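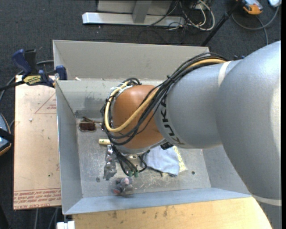

Horeck, November. We've got news, and I've been itching to share it! My team at Stultora has finished the first round of Sitamness, our method for teaching a robot arm to pick through a messy bin without being shown each object beforehand.

The old way took us 26 practice runs per new item. With Sitamness we're down to 10, and on soft stuff (cloths, plush toys, the things that never sit the same way twice) the arm now gets a good grip in up to 5 tries. I did a little dance in the hallway.

So how does it work? After a miss, the arm compares what it felt with what it expected, and it tries a new angle right there in the bin. We don't reset anything and we don't tidy up between attempts, so the pile just keeps shifting around.

Shiny, crumpled things still give us trouble, and I won't pretend we've cracked that. It's next on the list, along with 3 bins of mixed items from our partners at Virk.

The write-up and test data are free to anyone who asks. Press questions can go to the Stultora lab desk in Horeck, mornings are best.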